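Children's shelves move to the ground floor

The children's books at the Bralach reading room have a new home. Since September they have been kept downstairs, next to the returns desk, where families with strollers can reach them without the stairs. The collection now stands at 446 titles, 90 of them donated by readers this year.

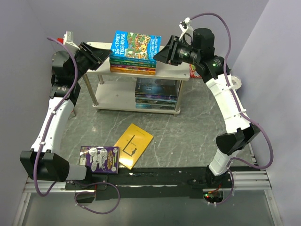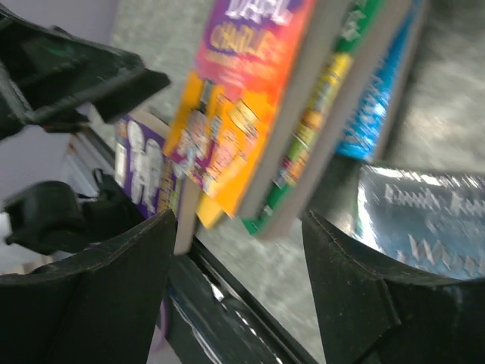 Sorting is the next job, and Liesl Gisler is looking for people who can spare 2 hours on a morning or afternoon. Chapter books will go by author and picture books by the color of the sticker inside the back cover. Series are to be kept together. If you have any of the Treehouse books at home besides "The 26-Storey Treehouse," please check whether they are ours, as the set has gaps. Roald Dahl gets a section of his own, starting with Charlie, and spare paperback copies will go to the school in Fudar. Large picture books should be laid flat, because their spines give way when they lean.

Torn pages and loose covers can be left in the box marked Repairs. Leopold Fankhauser collects it every second week. Please do not use household tape.

To put your name down for sorting, call the desk at extension 410 or sign the sheet by the door.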